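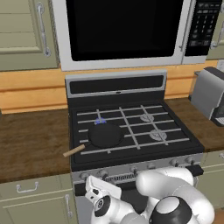

A frying pan over a lit gas burner.

Politics & Society | Long reads

Search this site Go

The merger that Eltness keeps voting on

Eltness and Pletmont have shared a bus depot, a tip and a magistrates' court for longer than most residents can remember. Whether they should share a council is a question the two towns have been putting off for years, and it goes back to the chamber in August.

The plan is simple enough on paper. Two district councils would be wound up and replaced by one, with a single chief executive and a single planning department. Supporters say the money saved on senior posts and buildings could go into roads and home care. Opponents say the savings have never been set out properly, and that Eltness, the smaller town, would be outvoted on anything that mattered.

Zawadi Mussa has led the Eltness group in favour since the last election. She represents Dimano ward, a strip of terraces and light industry along the old canal, and she came round to the idea slowly.

"I stood against it the first time," she says. "Then I spent a winter trying to get a pavement mended on a road that changes council halfway along. Each side had a letter saying it was down to the other."

The pavement was mended in the end. Both councils sent a crew, a fortnight apart.

Elvia Cisneros sits across the chamber and has heard the story many times. She runs the independent group, which holds the balance, and she doesn't dispute it. Her objection is to the seats. Under the draft order, Eltness would lose up to 10 councillors, and villages such as Hoxha would be folded into wards drawn mainly around Pletmont.

"People in Hoxha can knock on their councillor's door now," she says. "I'd want to know whose door they'll be knocking on afterwards, and how far they have to drive."

The first vote fell on a tie, broken by the chair. The second was pulled before it was taken, when Pletmont's finance officers asked for more time on pensions and debt. Pletmont owes more, having borrowed to build its leisure centre, and how that debt would be spread across the new area is still the hardest part of the talks. One proposal is to keep separate council tax rates for two years – long enough, its backers argue, for Eltness households not to see a jump on the first bill.

Cisneros says her group could live with that if the ward map is redrawn. Mussa says the map can be looked at, but that another delay would mean running both sets of elections again, at full cost.

Officers are due to publish a revised map before the meeting. Public comments can be left at either town hall, or handed in at the library in Hoxha, which closes at 5 pm.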